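Do Flowers Really Clean the Air?

By Tove Stougaard
Posted 1/7/25

You may have heard this one from a grown-up. Put flowers or a plant on your desk, and the air gets cleaner, your brain works better, and you stop catching colds. It sounds great. I didn't believe all of it, so I went looking at desks to see what is really on them and what each thing is good for.

Let's start with the air. Plants do take in a gas called carbon dioxide and give out oxygen. That part is true, and you probably learned it in school. But a room is big and a bunch of flowers is small. Air also leaks in and out all day through doors, windows, and vents. Opening a window for a few minutes changes the air far more than a vase ever could.

Cut flowers are even worse at the job. They have no roots, and they are slowly running out of food. Most of what they do is drink water and look nice. My neighbor Akosua Appiah grows flowers, and I asked her if hers clean the air. She laughed at me. "They make pollen," she said. "Ask my nose."

So why do people keep putting them on desks?
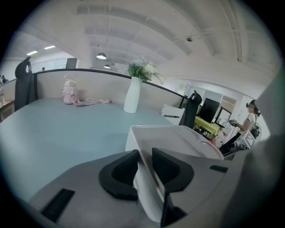
Well, people like looking at them. That is a perfectly good reason, and I wish we would just say so. A desk in an office is mostly flat and plain, with a low wall called a partition along the back. Lilac and white petals are nicer to look at than a partition. You don't need a science story to enjoy them.

What about the wall itself? Some people say a partition keeps noise out. Does it? Try this at home. Stand a big book on its end between you and a friend, then have your friend talk. You can still hear every word! Sound travels over the top and around the sides, and it bounces off the ceiling too. A soft, tall partition can take the edge off a noise. A short one mostly stops you from staring at the person across from you.

Next, the water bottle. You will hear that every person must drink the same number of glasses each day, no matter what. I doubt it. A 6-year-old sitting still in a cool room and a tall adult running up a hill don't need the same amount. Food has water in it as well, especially soup and fruit. Being thirsty is a pretty good signal for most healthy people. A bottle on the desk is handy because you don't have to get up. Just keep the lid closed, and keep it well away from the power strip. Water and electricity are a bad pair, and I'm not skeptical about that one at all.

Then there are the chairs. A tall back and a headrest look serious, like something from a spaceship. Will a chair like that make you sit up straight? Refilwe Lekota, who is 11 and has tried her mother's office chair many times, says no. "You can slouch in anything," she told me. She's right. A good chair can hold you up, but your body still gets stiff if you stay put too long. Get up and walk around.

If you want to test a claim yourself, pick one desk thing and ask what it is supposed to do. Then ask how anyone would know. Would it still work in a bigger room? Did somebody check, or did they read it on the box?

I have flowers next to me as I write this. The air smells the same as always.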